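Workshop tips: brake fluid, pads and hardware for track day cars

Most complaints about brakes at club track days come down to fluid, and most fluid problems come down to age. A car that stops well on the road will not necessarily stop well after three hard laps. The notes below cover the work that can be done in a home garage with hand tools, on a floor-mounted pair of stands, in the week before an event.

Checking the fluid

Brake fluid absorbs water from the air, and water lowers the boiling point. When the fluid at the caliper boils, the vapor compresses and the pedal goes long. Color is a poor guide. Dark fluid may still be serviceable, and pale fluid may have been sitting in a half-empty bottle since last season.

Use sealed bottles only. Once the foil is broken, treat the remainder as good for clutch top-ups on a road car and nothing else. Write the opening date on the cap with a paint marker. DOT 4 and DOT 5.1 are glycol based and can be mixed, though the mix will perform no better than the weaker of the two. DOT 5 is silicone based and must not go into a system built for the others.

A cheap pen tester reads conductivity and will give different answers on different brands. A boiling tester is better. If neither is available, change the fluid before every event and stop worrying about it.
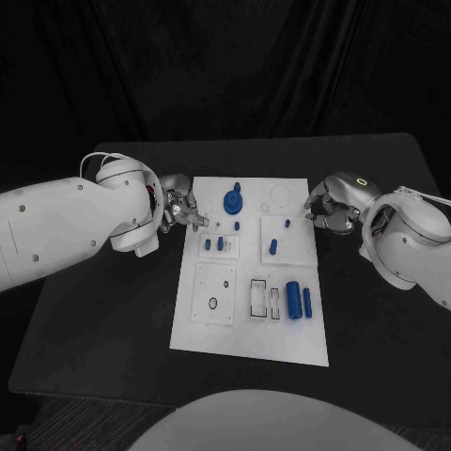 Can racing fluid stay in a car that is driven to work during the week?
It can, provided it is changed more often. Most high-temperature glycol fluids take up water at least as fast as ordinary DOT 4, so plan on a full flush at the start of the season, another in June, and a bleed at the calipers before each event.

Bleeding order

Follow the sequence in the factory manual. The old rule of starting with the caliper furthest from the master cylinder works on many cars with front and rear circuits, but diagonal-split systems and some ABS units want something different. Four-piston calipers with two nipples each are bled inner first, then outer, unless the caliper maker says otherwise.

Keep the reservoir above the minimum line throughout. Drawing air into the master cylinder adds an hour to the job, and on some ABS systems it means a scan tool as well.

When using the pedal method, put a block of wood under the pedal to limit its travel. On an older master cylinder the seals have never run over the far end of the bore, and a full stroke can drag them across corrosion.

A clear hose should fit the nipple tightly. If bubbles continue after half a bottle, wrap the nipple threads with PTFE tape, keeping it clear of the seat, and try again. Air is often being drawn past the threads, in which case the fluid in the caliper was already clean. Remove the tape when finished.

Pads and bedding

Measure the friction material at both ends of each pad. A difference of more than a millimeter between leading and trailing edges on a sliding caliper points to a sticking pin. Clean the pins, inspect the boots and use silicone grease. Petroleum grease swells the rubber.

We change track pads at half thickness. The remaining material would stop the car, but a thin pad passes more heat into the piston, and the fluid pays for it. Titanium shims help a little here. Check that there is room for them with new pads before ordering.

Bed new pads on discs that have been cleaned of the previous compound:

Six medium stops from 60 mph down to 20, with no dragging between them.
Four harder stops from 80, on the circuit, short of ABS.
One full lap without touching the brakes where that is possible, then into the pits.
Park in gear with the parking brake off and leave the car until the discs can be handled.

Temperature paint on the disc edge costs very little and tells you more than a pyrometer used after a slow in-lap. On our front discs the green band had turned on every run and the orange band only at the longer circuit.

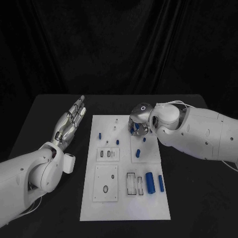 Kanokwan Kongkaew

Torque and small hardware

Caliper bracket bolts on the shop car are set to 89 Nm, and wheel nuts are done on the ground in a star pattern. Look up the figures for your own car. A thread-locked bolt that has been removed needs a clean thread and fresh compound, and a stretch bolt needs replacing.

Banjo bolts take new copper washers every time. Annealing the old ones with a torch does work – heat to dull red, let them cool, clean off the scale – but a pack of new washers costs less than the gas.

Bleed nipples shear when they are cold and dry. Put penetrating oil on them the night before and use a six-point socket to crack them loose, then change to a ring wrench for the bleeding itself. Replace the rubber caps. Without them the bore fills with grit and the next job starts with a pick.

Spills

Glycol fluid lifts paint within minutes. Keep a spray bottle of plain water within reach and flood any splash at once, then wipe. Wiping first spreads it. Cover the fender before opening the reservoir, and take the cover off flat so that whatever has collected on it stays there.

Waste fluid goes in its own labeled container. Many recycling sites will refuse engine oil that has brake fluid in it.

Last revised 21/01/2018. Bedding notes checked by Waraporn Srisuk.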